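작업 노트 / 로봇 주방 셀
2021년 8월 6일

오늘의 교훈부터 적어 둔다. 비상정지 버튼은 손이 닿는 곳에 있어야 한다. 매뉴얼 첫 장에 있는 말이고, 내가 직접 번역한 말이기도 하다.

오전에는 멀쩡했다. 왼팔은 조리대, 오른팔은 흰 테이블 담당으로 나눠 놓고 집기 동작만 반복했다. 문제는 점심 먹고 와서 생겼다. 오른팔이 손목을 반 바퀴쯤 돌리다가 그대로 섰다. 화면에는 통신 타임아웃. 로그를 열어 보니 손목 모듈이 500ms 동안 아무 응답이 없었고, 제어기는 그동안 마지막 속도 명령을 성실하게 들고 있었다. 성실한 게 꼭 좋은 건 아니다. 그리퍼가 상판을 2mm 정도 누른 상태에서 멈췄는데, 토크 제한을 850으로 낮춰 두지 않았으면 테이블 수리비 결재부터 올렸을 것이다. (단위는 Toprak 제어기 내부 단위. 뉴턴미터로 환산해 달라고 공급사에 메일을 보낸 게 7월이다. 답장은 아직 없다.)

Capucine은 소프트웨어라고 했고 Killian은 케이블이라고 했다. 나는 둘 다 틀렸으면 좋겠다고 생각했는데, 그러면 남는 건 내가 쓴 설정 파일이라 생각을 바꿨다.
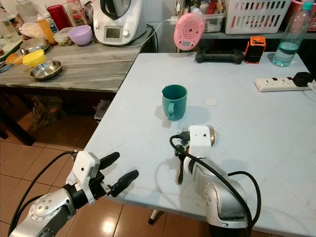
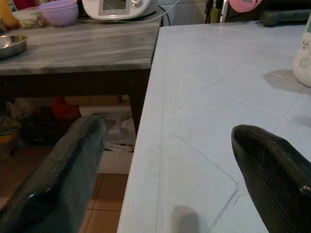
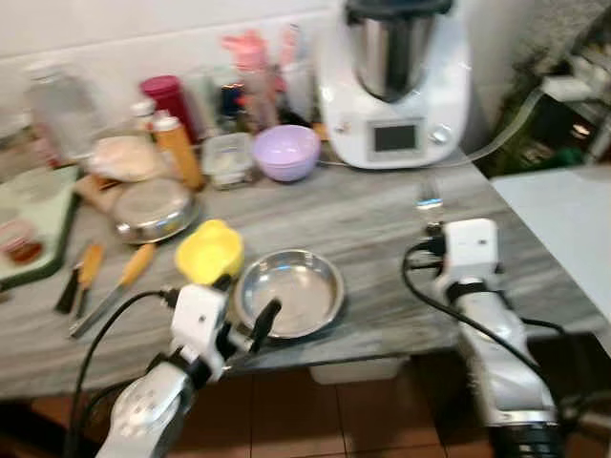

결론은 거의 케이블이다. 타임아웃 기록을 관절 각도와 나란히 놓고 보니 전부 손목이 한쪽으로 깊게 돌아간 구간에 몰려 있었다. 소프트웨어가 손목 각도를 보고 기분이 상할 리는 없다. 오른팔 손목 모듈 옆구리에 꽂혀서 팔 위로 아치를 그리며 넘어가는 검은 케이블, 그게 제일 의심스럽다. 저렇게 넘기면 손목이 돌 때마다 커넥터가 옆으로 힘을 받는다. 전원을 내리고 커넥터를 손으로 살살 비틀면서 도통을 재 봤더니 특정 방향에서만 끊겼다. Killian이 아무 말 없이 커피를 마시러 갔다. 말을 했으면 차라리 나았을 것이다.

그다음이 안전 쪽 이야기. 팔이 멈췄을 때 나는 조리대 쪽에 있었고, 비상정지는 제어기 캐비닛에 있었다. 그 사이에 테이블이 있다. 돌아가서 누르기까지 팔은 이미 혼자 멈춘 뒤였으니 내가 한 일은 사실상 의식에 가깝다. 조리대에 칼이 나와 있는 것도 마음에 안 든다. 왼팔이 멈췄더라면 이 노트의 말투가 달랐을 것이다. 팔이 켜져 있는 동안 칼은 서랍으로. 오늘부터.

한 일
- 오른팔 잠금, 꼬리표 부착. 꼬리표에 내 이름을 썼으니 떼려면 나한테 말할 것.
- 손목 커넥터 분해. 핀 하나가 눈에 띄게 헐겁다. 봉지에 담아 Apolline Aubert 책상에 올려 둠. (Besnard 말고 Aubert. 지난번에 바뀌어서 이틀 날렸다.)
- 워치독을 500ms에서 훨씬 짧게 줄이고, 타임아웃 시 마지막 명령 유지가 아니라 즉시 감속 정지로 변경. 왜 처음부터 이렇게 안 되어 있었는지는 변경 이력에 나온다. 작성자는 나다.
- 로그는 3,255번 사이클부터 따로 저장. 첫 타임아웃이 거기다. 그러니까 오전에 멀쩡했다는 위 문장은 틀렸다. 오전에도 끊겼고, 짧아서 재시도로 넘어갔을 뿐이다. 고치지 않고 남겨 둔다.

할 일
- Calton에 교체 커넥터 주문. 꺾임형으로. 직선형 말고.
- 케이블 고정 위치를 손목에서 한 마디 아래로 옮기고 여유 길이 다시 잡기. 왼팔도 같이 볼 것.
- 조리대 쪽에 비상정지 하나 추가. Eugénie에게 예산 문의. 매뉴얼 첫 장을 첨부하면 될 듯.
- 재시도 횟수를 화면에 띄우기. 조용히 넘어가는 오류는 이제 사절.

왼팔만으로 월요일 작업이 되느냐고 Capucine이 물었다. 된다고 했다. 칼만 치우면.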